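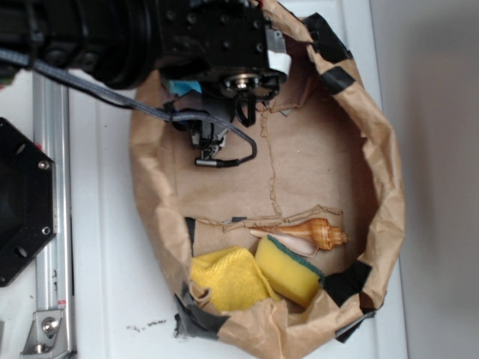
Home | Projects | Gallery | Notes | Contact

Kraft bag trays: folded rims

Kraft paper grocery bags make serviceable bench trays once the upper part is folded outward and down. The method used here is Madalena Vilela's, with changes to the taping by Lefteris Balaskas. The wall ends up at about 62 mm, low enough to reach over and high enough to stop small parts rolling off the bench.

Rim, taped. The paper is turned outward and pressed down until it stays put. Creasing collects in thick puckers where the layers overlap, and black tape goes over the rim at those points - short strips hold better than long ones, which lift as the paper relaxes. Tape can also be run down the inside of a wall. Masking tape was tried in June and let go overnight.
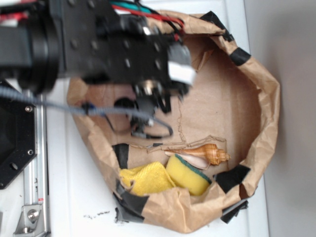
GALLERY > PAPER AND CARD > WEAR

Floor, torn. A jagged tear crosses the lower middle of the interior, on the flat part of the paper. The faint fold lines are normal for a bag that was sold flat. Raghavendra Annamalai patches tears of this kind from the underside with a strip of the same kraft, glued and left under a weight for two hours. Tape on the inside is quicker, but it leaves a raised edge that small items catch on.

A bag with a torn floor is still usable for dry, light contents. Anything with a sharp corner should go in a card tray - see Canan Kırmızıgül's notes on the Falen pattern.

Recent in Gallery
Card trays, Falen pattern
Drawer dividers from box offcuts
Jevell bench, top refinished
Gummed tape on kraft: peel notes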